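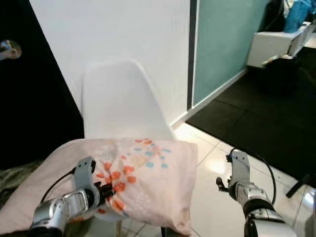 ジョエル・アクルが報告書の三ページ目を差し戻してきたのは、昼の少し前だった。「迷い」という語に赤い線が引いてあった。

「これは測れる言葉じゃない」と彼女は言った。

私は「静止時間」に直した。枕をつかむ前に腕が止まっている時間のことだ。ワドポートの研究室では、冬からずっとそれを調べていた。枕は柔らかく、つかんだところに布が寄る。箱やカップで使ってきた手順では、持ち上げる途中で中身が片側に寄り、枕が指から抜ける。

ルンデル法と呼んでいたやり方は単純だった。人が遠隔で腕を動かし、その記録を学習に使う。ただし、手が止まっている部分を削らない。それまでの前処理では、動きのない区間は無駄として切り捨てていた。

記録は2410本あった。そのうちかなりの部分を、私が操縦した。

椅子に置いた枕の課題では、左の指で真ん中あたりをつまみ、右は開いたまま待たせる。私はいつもそこで止まった。右をどこに入れるか決められないからだ。ジョエルは隣で画面を見ていて、何も言わなかった。

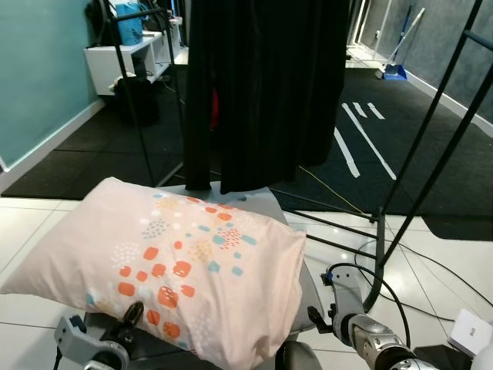
二 カンダサミーの条件

資金を出しているカンダサミー社の条件は、椅子以外の場所でも結果を出すことだった。私たちは灰色の台を使い、その向こうに黒い服の下がったラックが見える場所で同じことをした。背景が変わると、学習した腕はたいてい見当違いのところへ手を伸ばす。

静止区間を削った学習と、残した学習。比べたのはこの2種類だけだ。制御ソフトのドゥトタムは同じ版を使い、枕も同じものを使った。

削ったほうの腕は速かった。近づき、つまみ、そのまま引き上げようとして、枕を落とした。

残したほうは、枕の縁で止まった。5秒待ってから、指を少し奥へ入れ直した。

「故障?」とジョエルが聞いた。

「記録どおりです」

失敗はほぼ30パーセント減った。彼女はその数字を二度計算し直し、私にも別の手順で計算させた。同じ値になった。

その晩、私は自分の記録を見直した。止まっている箇所はすぐわかった。二月の終わりに父が入院した週のものは、静止がとくに長い。枕のことで迷っていたのではない。電話が鳴るかどうかを考えていた。

その週の分を除くべきかどうか、報告書の様式には書く欄がなかった。
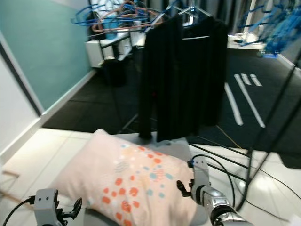
文=ヒバ・ハッタール
2023-04-21

翌朝、私はジョエルにその話をした。彼女は椅子を引いて座り、該当する記録を開いた。灰色の板の上に枕があり、奥には黒い上着が掛かっている。左右の腕は枕のそばにあった。

「どこからが電話のこと?」

私は画面を指したが、途中で自信がなくなった。

「じゃあ除けない」と彼女は言った。「除く基準を書けないものは除けない」

それでも私たちは、その週を抜いた学習も走らせた。結果が出るまで丸一日かかった。成績はほとんど変わらず、待つ時間だけが少し短くなった。ジョエルは表に一行足し、注をつけた。「操縦者の申告による除外。理由は記載しない」

昼に父から電話があった。退院してから耳が遠くなり、声が大きい。仕事は何をしているのかと聞くので、枕を持ち上げていると答えた。

「まだ持ち上がらないのか」

「前よりは」

電話を切って戻ると、ジョエルが次の試行の準備を終えていた。私は操縦席に座り、左の指を枕の縁に寄せて、右をどこに入れるか考えた。

コメント

みずたま
注の一行がよかったです。お父さんの声が大きいところも。

k_ogi
前処理で静止区間を切るのは実際よくやります。成績表のところをもう少し読みたかった。

名無しの読者
続きはありますか。三ページ目がその後どうなったのか気になります。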